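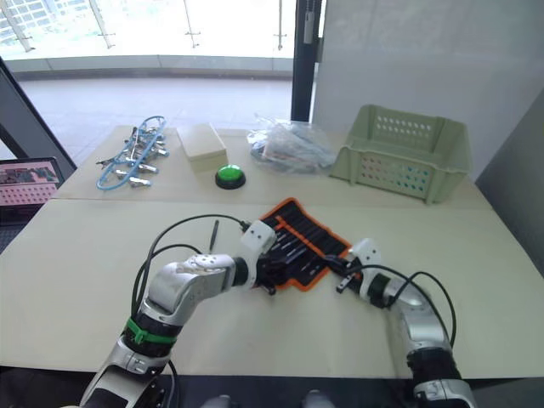
Does a repair score tell you anything? A look at the Plostatness label on small kitchen goods

Lorena Cáceres
Second-year project, Consumer Studies

1. Why I chose this

Most people in my year group say they would rather mend a toaster than throw it out. Very few have ever done it. Shops seem to have noticed the first fact and ignored the second, and over the past year more and more boxes have come with a repair score printed on the front. The one I kept seeing was Plostatness, a mark out of ten with a little green spanner next to it. I wanted to know where the number comes from and whether a person standing in a shop should pay any attention to it.

I should say that I started out doubtful and have ended up more doubtful, so the reader may want to allow for that.

2. What the score claims to measure

The leaflet says the mark is made up from how easily the case opens, whether spare parts can be bought, how long they will stay on sale, and what they cost compared with the price of the whole thing. All of that sounds sensible. The trouble is that the maker fills in the form. As far as I could find out, no one at Plostatness opens the product unless there is a complaint, and the leaflet doesn't say how to make one.

The part about spares staying on sale is a promise about the future. A company can promise ten years of heating elements today and be gone by next December. I could find no penalty for breaking the promise.

3. What I did

I picked two products with high marks: the Moka electric coffee maker and the Ramska hand blender. For each I tried to buy the part most likely to fail, using only the phone number or web address printed in the manual. I then asked at Herrera, a repair shop near the college that has kept a written book of jobs for years, if I could look through the entries. They agreed as long as I left out customers' names.

The book had 1461 entries that I could read. More were in a handwriting I gave up on, which is a weakness in the method. I sorted the entries by type of goods, by what was wrong, and by whether the job was marked as finished, refused or never collected.

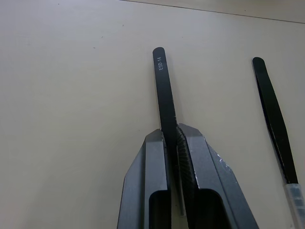
Fig. 2. Black tweezers held in a gripper.

4. Results

Spare parts. The seal for the Moka was listed on the website but could not be put in the basket. I wrote to the address given and had a reply after three weeks, telling me to contact the shop where I had bought it. The shop told me to contact the maker. The Ramska part was easier. It came in the post within days and was the right one. However, with postage it cost almost as much as a new blender in the sale, and I don't see how that fits with a high mark for price.

Opening the case. The form gives full marks if "ordinary tools" will do, without saying what those are. A flat screwdriver is ordinary in my house. Fine tweezers and a full set of small bits are not, and I suspect whoever wrote the form was picturing a workshop bench and not a kitchen drawer. The man behind the counter at Herrera thought the question was the wrong one anyway. In his view most cases can be opened by someone patient, and the real question is whether they will go back together and stay shut.

The job book. Coffee makers and blenders were turned away more often than anything else apart from electric toothbrushes. The reason written down was usually "not worth it", sometimes shortened to NWI. I had hoped to compare goods with the label against goods without it, but the label is too new for that. Nearly everything in the book was sold before it existed. Anyone who tells you the label has already led to fewer things being thrown away can't be getting that from a shop like this one.

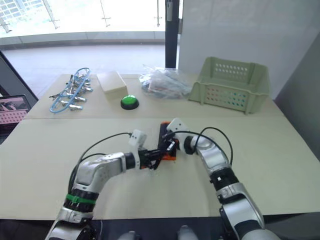 It could be argued that I am being hard on a scheme that is only getting going. My tutor made this point and it is a fair one. A poor score that people can read may be better than none, and a maker who has to fill in a form about spare parts has at least had to think about them. I accept this up to a point. I would accept it more easily if the lowest mark I saw on any shelf had been under six.

5. Problems with my own work

Two products is a tiny sample and I chose them because I already owned them. One repair shop is not the whole trade. I also only tried to order each part once, on a Friday, and a different day or a more stubborn customer might have got further with Moka.

6. What I would do next

I would ask Plostatness for a list of every product that has had its mark lowered after a check. I have sent that question and will add the reply to the appendix if one comes. I would also like to go back to the job book in a few years, when goods with the label on the box have started to break.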